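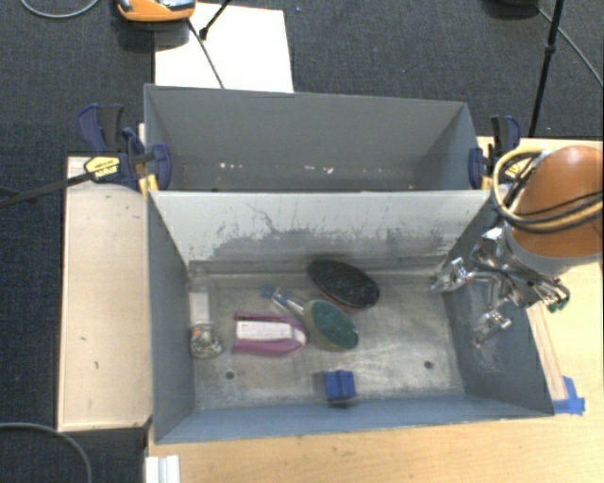 Figure 1. Mixed small items in the nearer of two gray bins, the farther bin empty.

Unit 4: Sorting and Storing Small Workshop Items
Course notes, Introduction to Workshop Practice
Instructor: Idrisa Rotich

4.1 Purpose of the unit

Students often regard the sorting of small items as a task to be completed after the work is finished. In this course it is treated as part of the work. A bench on which tools, abrasives and loose parts share one container is slow to use, and damage to the contents is often discovered only when an item is next needed.

Figure 1 is the reference for Exercise A. Students should study it before the practical session and bring a written sorting plan.

4.2 Terms used in this unit

Hand tool: any item that is held and used repeatedly without being consumed. Pliers and clamps belong to this group.

Abrasive: any sheet, disc or pad intended to wear down a surface. An abrasive on a handle is still classed as an abrasive in this course, as its face determines how it must be stored.

Contained goods: items kept in a jar, tin or packet. The container is handled as one unit and is not opened during sorting.

Unclassified: any item whose use cannot be established by looking at it. Students are not to guess.

4.3 Notes on Figure 1

The tool with magenta-purple handles is entered as a hand tool. Whether it should be listed under pliers or clamps is left open until it can be handled. A printed label is wrapped around the grips, and labels of this kind should be read before they are removed.

The small clear glass jar is entered under contained goods. Glass is placed first when a container is filled and kept away from heavier pieces. In the figure, the jar stands upright directly beside the purple-handled tool – an arrangement that would not be accepted in a finished tray.

The round pad with the green face is an abrasive. It should be stored so that the face does not rub against glass, painted surfaces or printed labels.

The dark oval disc and the small blue block are both to be entered as unclassified. Marks will be deducted for any plan that gives either item a name without support.

4.4 Preparing the bins

The two bins are set end to end, and blue clamps hold them in place. Students should adopt the same practice at their own benches. A bin that shifts while items are being transferred is a common cause of breakage. Floors are to be wiped before use; note the scuffing and dark smudges in the nearer bin. Holes in a bin floor, such as the two visible here, must be checked against the size of any loose parts.

4.5 Exercise A (18 marks)

Prepare a plan for moving the contents of the nearer bin to the farther one. State the order of transfer, the class of each item and the position it will occupy. The plan should not exceed 300 words. A sketch may be attached – it does not count toward the limit.

Time allowed at the bench: 40 minutes.

Plans are to be submitted through Studus before the practical session. Blank record sheets are kept in the Obura cabinet at the rear of the workshop.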